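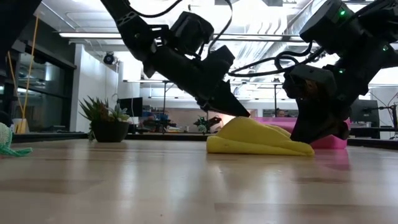
Yellow cloth and pink fabric on a wooden tabletop.

We use cookies to remember your settings. Accept all / Manage

Naima El Ouafi, December

Search this site Search Go

Textiles and Dyeing, week 2: mordants, and why your colour washes out

Right, last week I promised we'd get to the bit where the dye stays in the cloth. If you missed it, borrow notes from Anong Nilsuwan, hers are far neater than mine.

Most plant dyes don't hold on to fibre very well by themselves. You simmer your onion skins, you get a lovely golden pot, the cotton comes out looking smashing, and three washes later it's the colour of weak tea. A mordant is the go-between. It's a metal salt (alum, nearly always, in this class) that grips the fibre on one side and the dye on the other.

Wool and silk are easy. They're proteins, full of places for the alum to grab. Cotton and linen are cellulose and much fussier, so we give them a tannin bath first and then the alum. People skip the tannin every single year! Please don't.

Before any of that comes scouring. New cloth is full of wax, spinning oil and whatever the mill put on it to make it feel crisp in the shop. Simmer cotton with washing soda for a good hour and look at the water afterwards, it's horrible. Wool wants a much gentler go, warm water and a bit of neutral soap, no stirring about, or you'll have felt.
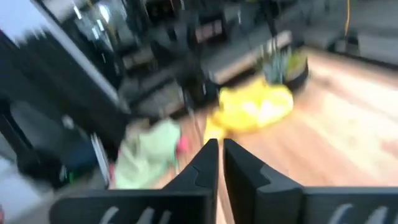
Now, weights. Everything in dyeing is worked out from the weight of the dry fibre, before you wet it. You'll see this written as WOF, weight of fibre. Say you've got 400 g of dry wool and the recipe says alum at 10% WOF: that's 40 g of alum. The amount of water doesn't come into it at all, you just want enough for the wool to move freely. I've had students weigh the wool wet and then wonder why they'd used up the whole tub.

Yellow is where I'd start everybody. Weld is the best of the old European yellows, clear and a touch green, and it lasts well in daylight for a plant yellow. Turmeric is brighter and costs next to nothing, but it fades terribly on a windowsill. Use it for practice.

Pinks are more of a muddle. Madder gives you brick and coral, and if you let the pot get too hot it goes brown on you. Cochineal gives the cooler, bluer pinks. A pinch of cream of tartar pushes it towards red. Iron dulls the lot, so keep your iron pot and spoons well away from everything else.

For next time:
Read the Zanele Khumalo handout on tannins, first half only.
Bring a scoured cotton sample, dry, with its weight on a tag.
Gert Le Roux has the key to the dye cupboard. Gloves on when you measure out alum, and no kitchen pans that are going back to the kitchen.

Anyone who still owes me a swatch sheet from week 1, leave it in my tray before 2 p.m.

Sign up for our newsletter Your email Subscribe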